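Hamada Miso – Frequently Asked Questions
Last updated February 2021
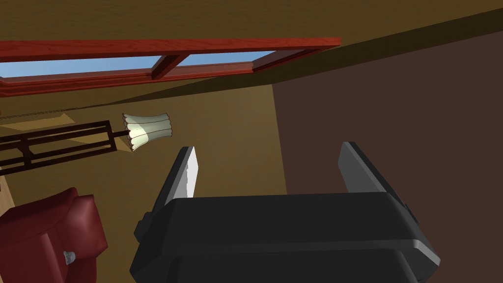 Black gripper with its two fingers open, seen from behind.

What kinds of miso do you make?
We make three. The white is sweet and mild and ages for a few weeks. The yellow ages through one summer. The red ages for at least 18 months and is the saltiest of the three. All of them are made with soybeans, rice koji, sea salt and water. We made a barley miso in the past and may make it again, but there is no date for it.

Which one should I buy first?
Most people start with the yellow. It works in soup, dressings and marinades. If you mainly want miso for soup and you like a strong flavor, go with the red. The white is best for dressings, glazes and light spring soups.

What sizes do you sell?
Small tubs for home kitchens and a pail for restaurants. Pails are sold by order only. Write to Yee-man Fang at the shop and allow two weeks.

Does miso have to be kept in the refrigerator?
Yes, once you open it. An unopened tub will keep in a cool cupboard for several months, but the color will darken and the flavor will get stronger. The white changes fastest and should go in the refrigerator the day you get it.

How long does it last?
Opened and refrigerated, the white keeps for six months, the yellow for a year and the red for longer than that. Use a clean spoon and press the paper back down on the surface before closing the lid.

Can I freeze it?
Yes. Miso does not freeze solid in a home freezer because of the salt, so you can scoop it straight from the tub.

There is dark liquid on top. Is it bad?
No. The liquid is tamari that has separated from the paste. Stir it back in, or pour it off and use it like soy sauce.

There are white specks in my miso.
Hard, crystal-like specks are usually tyrosine, an amino acid that forms as the soybeans break down. They are safe to eat. If you see something fuzzy, or colored pink, green or black, throw the tub out and send us the batch number from the lid. We will replace it.

Why did my lid puff up?
Our miso is not pasteurized and it goes on fermenting slowly, which gives off gas. Open the lid, let the gas out and put the tub in the refrigerator. Tubs shipped in warm weather do this more often.

How much miso do I use for soup?
One level tablespoon for each cup and a half of dashi is a good starting point for the yellow. Use a little less of the red and a little more of the white. Taste before you add the last spoonful. Kaede Oda, who runs our tasting counter, mixes equal parts red and white for her own soup, and a lot of customers have picked that up from her.

Should miso be boiled?
It is better not to. Cook your vegetables and tofu in the dashi first, turn off the heat, then put the miso in a ladle with some of the hot broth and stir until it is smooth. Lower it into the pot and stir once or twice. If you need to reheat the soup, stop before it bubbles. Boiled miso is safe to eat, but it loses most of its smell and turns a bit grainy.

Do I have to make dashi from scratch?
No. Instant dashi is fine. For a quick one with no fish, leave a piece of kombu in a jar of cold water overnight in the refrigerator and take it out in the morning. Dried shiitake can go in the same jar.

Is your miso gluten free?
The ingredients in all three contain no gluten. We do not test for it, and barley koji has been made in the same room, so we do not label the tubs gluten free.

Is it vegan?
Yes. There is no fish stock in any of our miso. Some brands add it, so check the label if you buy elsewhere.

How large are your batches?
It depends on the kind. The last batch of red filled 941 tubs and the last batch of white filled 636. When a batch is gone the page will say sold out – we do not keep a waiting list.

Do you sell koji?
Dried rice koji, yes, in the cooler months. It comes with a sheet of instructions written by Toshiko Arai. Please read the part on salt before you change the amounts. Less salt means a shorter keeping time and a higher chance of mold.

Do you give classes?
Not right now. We hope to have a class on making white miso at home in April, taught by Hatsue Tsuji, and will post the details on the orders page if it goes ahead.

Can I return the empty tub?
Yes, washed and with the lid. Leave it at the counter and we will take 50 cents off your next one.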